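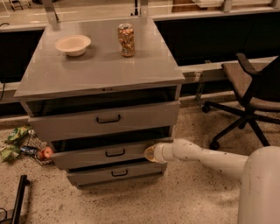
An open drawer should be treated as a moving part of the cell even when nothing is moving it, came the reply from Plurkgate, and the procedure ought to say so before it says anything about speed or force. The comment was received against the second draft of the furniture handling procedure and is accepted. The wording now at clause 4 is set out below.

Search notebook Enter keywords Go
Reading time: 4 minutes

Notebook entry 869
30/05/2021
Kinatine Robotics Workshop, Allmont
Subject: Working rules for drawer and cabinet tasks, third draft

Background

The April draft dealt with the arm and very little else. It gave limits for approach speed, set out who may hold the enabling device, and left the state of the furniture to the judgement of the operator. Colleagues at Pryor observed that two operators following that draft to the letter could begin the same task from quite different conditions, and that the logs would not show the difference. The third draft therefore treats the cabinet and the floor next to it as part of the equipment.

Condition of the cell

All three drawers of the grey cabinet are out, the bottom one less than the others. The gripper tip is in front of the right end of the middle drawer, to the right of the handle. A bowl and a drink can are on the cabinet top. Under the April draft this would have been entered as "cabinet open" and no more. Under the third draft each drawer is entered separately, top to bottom, together with anything resting on the top surface.

The office chair on the right is to be recorded as well. It is on casters and therefore falls under clause 6.

Clauses as amended

Clause 4. Drawer state. Each drawer is recorded as closed, partly open or fully open before the arm is enabled. The extension is measured at the centre of the handle. Any drawer extended by more than 20 mm is treated as open for the purposes of path planning, and its front panel is added to the collision model. The operator shall not assume that a drawer will stay where it was left.

Clause 5. Stand-off. Where more than one drawer is open, the gripper is to be withdrawn 100 mm clear of every panel before a new target is selected. Moving directly from one handle to the next is not permitted, including at reduced speed.

Clause 6. Wheeled furniture. Chairs and trolleys are to be taken outside the marked boundary or have their casters locked. A chair without locks goes outside the boundary.

Clause 7. Floor items. Baskets, packets and food items used as task objects may remain on the floor provided they are entered in the run sheet. Items beside a drawer must not be handled by a person while the arm is enabled. If something rolls, the run is stopped first and the item is collected second.

Clause 8. Cables. Loose cable within reach of the arm or underfoot is to be secured before the start check is signed. A cable which cannot be secured is entered as an open item and the supervisor decides.

Matters not settled

Whether clause 5 should apply to the top drawer when the lower two are closed. Plurkgate would apply it in all cases. Our own view is that the stand-off costs time on single-drawer runs for little benefit, but no measurements have been made to support this and the clause stands as drafted until they are.

Whether drink cans should be allowed on the cabinet top during pulling tasks. Proposed wording: empty cans only, checked by hand. The checklist on form 1075 has no line for this at present. One is to be added at the next reprint.

The draft has gone to Pryor for comment. The April version is to be removed from the clipboard at the bench.

Comments

Pryor bench: Clause 4 is clear. Could the form have a small drawing of the cabinet with a box for each drawer? Our people write "middle" and "second" for the same thing.

Plurkgate: Still of the view that clause 5 should cover every case. Happy to run the timing comparison here if you send the run sheets.

Allmont night shift: Clause 6, please state which side of the boundary line counts as outside when the chair is sitting on the tape.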